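Trosik Hall — Stage and Sound Checklist, Ngui single release night
Checked by: Yanti Halim, April

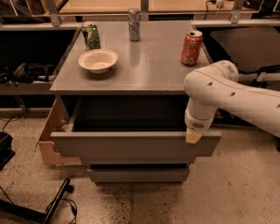
1. Main speakers, left and right
OK. Both stands are locked and the safety pins are in.

2. Stage monitors
Not OK. Monitor 3 makes a buzzing when the bass plays low notes. I changed the cable and the buzzing stayed, so please do not use this one for the singer.

3. Power
OK. The keyboard and the guitar amps are on separate lines. Extension tag 246 has a small cut in the cover. I took it out and wrote it in the repair book.

4. Cables on the floor
Partly OK. Taped at the front. Behind the drums it is still open, and the drummer of Flaravier must walk there in the dark between the songs.

5. Microphones
OK. All tested with voice. Fresh batteries are in the wireless ones, spare ones are with the sound desk.

6. Lights over the stage
OK. Every lamp has the second chain. Lamp 7 is slow to start — wait a little before you report it as broken.

7. Sound level
The Dritix meter was at the desk during rehearsal. The ballad was fine. The last song was too loud for the first rows and I asked to bring down the high sounds.

8. Exits and extinguishers
OK. Side door opens from inside. Extinguisher 897 is on its hook and the seal is good.

Still open before doors: items 2 and 4. I will come back at 5 p.m. to sign for them.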